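Small cardboard organizer on a big empty desk: how do you keep it from turning into a junk box?

Asked by Vinh Ông in Home Organizing
December 4, 2020
1,035 views, 3 answers

I finally cleared my work table this week and I'm so happy with it! It's a plain white one and I'd like it to stay mostly empty. The only thing I want living on it is a little cardboard organizer with open compartments, for pens and a few bits. My last one was full of dead batteries and receipts by January, and after that I just stopped seeing it. How do you decide what goes in? And does cardboard hold up or should I spend more on something solid?

Answer from Anoma Bepari
Marked helpful by 12 people

Oh, I love this question! I've had cardboard ones for years and they're great as long as you don't ask too much of them. Mine has lived through two moves.

Start with it completely empty. Seriously, put it on the table with nothing in it and work for a couple of days. Each time you get up to fetch something, that thing gets a spot when you're done with it. I thought I needed six pens, scissors, a stapler, sticky notes and a ruler. I ended up with one pen, a pencil and the sticky notes (the stapler went in a drawer and I've used it maybe twice).

Give each compartment one kind of thing, and let a compartment stay empty if nothing belongs in it. That was the hard part for me! An empty slot looks like an invitation, and in goes a receipt.

Where you put it matters more than I expected. I had mine right by my elbow and kept dropping junk in it. Now it's in a far corner, so I have to stretch a bit.

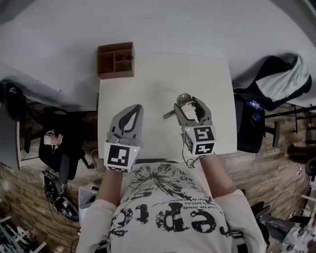 The stretch is enough to make me think twice about a gum wrapper, and the whole front of the table is free for whatever I'm working on. If you're left-handed try both corners, you'll know in a day which one feels right.

For the cardboard itself, keep drinks well away and don't load all the heavy stuff on one side. If a divider starts leaning, a strip of paper tape along the bottom fold fixes it. When it finally gives out, flatten it, recycle it and treat yourself to a new one!

Answer from Clusolance

agree with the far corner. I'd also put a bin on the floor near your chair, half of what lands in an organizer is trash anyway

Answer from Ríos

I went with a metal one and it scratched my table, so stick felt pads under it if you go that way. Cardboard is fine imo. Empty it out every Friday, takes a minute.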